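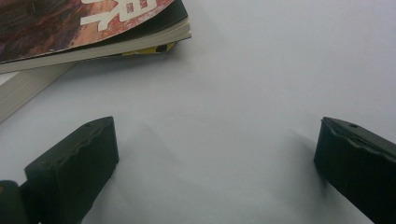

Drullthorpe promete salvar la revista en papel, otra vez

La distribuidora Drullthorpe pondrá a la venta a partir de julio una suscripción única a revistas y libros ilustrados de importación, con entrega en quioscos y librerías adheridas. Costará 14 euros al mes y dará derecho a elegir dos títulos de un catálogo que la empresa cifra en 1077 cabeceras, buena parte de ellas asiáticas y sin traducir.

El anuncio llega acompañado del lenguaje habitual: «renacimiento del papel», «comunidad lectora», «experiencia sin pantallas». Datos, menos. La compañía no ha querido precisar cuántas de esas cabeceras siguen publicándose con regularidad ni cuántas están disponibles para envío inmediato. En la versión de prueba del catálogo, consultada por este medio, varias fichas remiten a números atrasados y otras figuran como «próximamente» sin fecha.

Tracey Hartley, directora comercial de la firma, sostiene que el piloto realizado en 40 puntos de venta dio resultados «muy por encima de lo esperado». Preguntada por lo que se esperaba, respondió que esa cifra es interna. De los 40 establecimientos, 36 han renovado el acuerdo – aunque la renovación era gratuita y automática, según el contrato que Drullthorpe entregó a los libreros, de modo que el dato dice poco del entusiasmo de nadie.

Entre los comerciantes hay opiniones para todo. En la librería Greenwood aseguran que el servicio les trajo clientes jóvenes, sobre todo compradores de manga y de revistas de diseño. En Protberg, un quiosco con papelería, el balance es más seco: los paquetes llegaban con retraso, algunos ejemplares venían con las esquinas dobladas y las devoluciones corrían a cargo del establecimiento. Drullthorpe afirma que ha revisado el embalaje y que asumirá ese coste «en los casos justificados». No ha explicado quién decidirá cuáles lo son.

Tampoco es la primera tentativa. La plataforma Evness ofreció un abono parecido y lo cerró antes de cumplir el segundo año, tras subir el precio dos veces y recortar el catálogo. Sus antiguos suscriptores todavía reclaman en foros los números que pagaron y no recibieron.

Las altas se abrirán en la web de la distribuidora. La permanencia mínima, que la nota de prensa no menciona y que sí aparece en las condiciones, es de seis meses.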